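The Grip That Wouldn't Quit

So I was on sweater 60 when the thing decided it was never letting go of anything again.

You have to picture my summer. Everybody else I knew was scooping ice cream or teaching kids to canoe, and I was folding clothes on beds for Skillstead. Other people's beds, mostly! You squeeze the handle, the fingers close, you fold, you open up, and somewhere a robot I'd never met was supposed to learn how to put away laundry. My quota was 266 folds by the end of June. Diane Perron, who ran our crew, had it written on a sticky note on her dashboard.
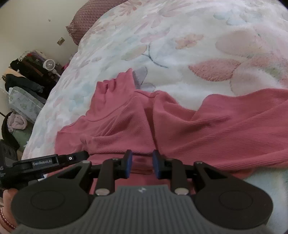
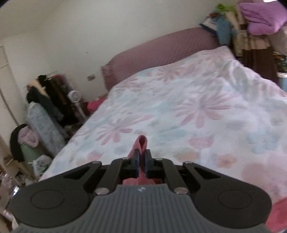
Pink turtleneck, flowery bed, me humming. I squeezed, I got my pinch, I lifted, I let go of the squeeze. And the fingers stayed shut.

I shook it a little. I know, I know, the training says never shake it. I tried the squeeze again, and the fingers bit down harder, and now there was a wad of turtleneck in there that looked like a chewed napkin.

"Diane," I called, very calm, I thought. "It's got the sweater."

"So open it," she said from the hall.

"It won't open."

She came in with her coffee and looked at it the way my mother looks at a raccoon. Then she phoned Maarten Desmet, because Maarten was the one who had come around to all of us with the new release springs, the Gauthier ones, and had been so happy about them. (He'd passed out stickers. I still have mine on my water bottle.)

Maarten wanted to know if it was making a noise. I put my ear down near it, and Diane said "Mackenzie Penner, get your face away from that," full name and everything, so I got my face away. No noise, I told him. He asked if I'd been squeezing hard. I said I'd been squeezing a normal amount. He went quiet for long enough that I checked the phone to see if we'd lost him.

"Ayuba had one do this," he said finally.

Well, that was news to Diane. Ayuba Gbeho worked the Lorberg houses, across the river, and I'd seen him two days before with tape on his thumb. He'd told me it was a can opener! I called him right there on speaker, and he groaned and said okay, fine, it was the gripper. It had stuck on a dish towel, he'd gone in with his thumb to work it loose, and the spring let go all at once. He hadn't reported it. He needed the hours and figured they'd bench him.

I looked at my own thumb, which had been on its way in there about a minute earlier.

Diane put her coffee down on the floor. She made me lay the whole thing flat on the bed, sweater and all, and take my hand out of it slowly, and then the two of us stood back against the wall like it might hop. Maarten talked us through backing out the tension screw with a long screwdriver, a quarter turn at a time, both of us leaning away with our arms stretched out. On the third turn it went CLACK and I screamed. Diane says she didn't, but I was standing next to her.

The turtleneck had two little dents in it, side by side, that wouldn't smooth out no matter what I did with them. I left a note for the owner, Thérèse Marchand, and offered to pay for it. She wrote back that she'd been hoping for an excuse to get rid of it since Christmas.

They pulled every one of the new springs that afternoon, and Ayuba got his hours after all, sitting in the Skillstead office with his taped thumb, filling out the report he should have filled out before. I sat with him for a while and ate his chips.

"What did you put for cause?" I asked.

He turned the form around so I could see. He'd written *dish towel*, crossed it out, and started over.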